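A manutenção que ninguém orça: sobre os dedos de uma célula de manuseamento de cartões

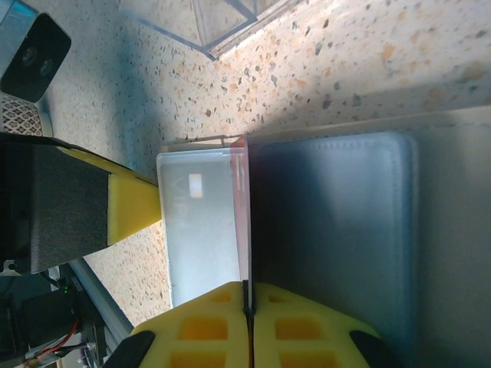
O debate sobre automação de pequena escala tem-se concentrado, nos últimos anos, na aquisição do equipamento e na programação das tarefas. Pouco se escreve sobre o que acontece depois, quando a célula entra em serviço e passa a depender de quem a mantém. O presente texto defende que as peças de contacto, e em particular os dedos da garra, devem ser tratadas como consumíveis, com registo próprio, periodicidade definida e verba inscrita no orçamento.

A posição assenta na experiência com a célula Zumatance, instalada pela Hindix para a separação e arrumação de cartões plásticos. A tarefa parece modesta. Um cartão é fino, liso e quase sempre encostado a outro; o cartão branco com a inscrição VIP e o cartão vermelho translúcido que lhe fica ao lado apresentam-se juntos à garra, o segundo praticamente de perfil. Os dedos amarelos, com aberturas retangulares que lhes permitem ceder sob carga, têm de fechar sobre uma aresta estreita sem arrastar o cartão vizinho. Qualquer perda de elasticidade se traduz em falhas que o operador tende a atribuir ao programa.

Foi o que sucedeu em dezembro. Durante várias semanas, as recolhas duplas foram tratadas como um problema de calibração. Reviram-se trajetórias, alterou-se a velocidade de aproximação e chegou a ponderar-se a substituição da câmara de punho. A origem estava no par de dedos, em serviço havia 23 semanas, com um desvio de 3 milímetros entre as pontas. A troca demorou 40 minutos, incluindo o ensaio final. O tempo gasto no diagnóstico foi incomparavelmente superior.

A espuma aplicada nos dedos merece a mesma atenção. O revestimento escuro e texturado acumula poeira e perde aderência de forma gradual, pelo que a inspeção visual é insuficiente. Na célula em causa passou a fazer-se um ensaio simples no início do turno: a garra segura um cartão de referência, mantém-no suspenso e pousa-o no porta-cartões. Se houver escorregamento, os dedos são retirados. O procedimento cabe em meia página e dispensa formação especializada.

Há ainda a questão da cablagem. Em equipamentos desta dimensão, os fios de alimentação passam frequentemente à vista, junto aos motores, e ficam sujeitos a puxões durante a limpeza da bancada. O manual Peltov adotado na instalação prevê a verificação dos conectores, mas remete-a para a revisão anual. Entendemos que esse intervalo é excessivo e que a verificação deve acompanhar cada mudança de dedos, com a máquina desligada e o braço apoiado.

Contra esta proposta invoca-se o custo. O argumento é compreensível em serviços com orçamentos reduzidos, mas não resiste ao exame dos registos. No último ciclo, cerca de 22 paragens foram atribuídas a peças de contacto gastas, mal apertadas ou montadas em posição invertida. A oficina Chauhan, que fornece os dedos de substituição, entrega-os aos pares e identificados por lote; falta às entidades utilizadoras o hábito de anotar a data de montagem e de conservar as peças retiradas para comparação.

Recomenda-se, por conseguinte, que os cadernos de encargos passem a exigir uma ficha de manutenção por garra, distinta da ficha do braço, e um conjunto de reserva guardado junto da célula. A responsabilidade pelo preenchimento deve caber a quem executa a troca, com validação mensal pelo serviço técnico.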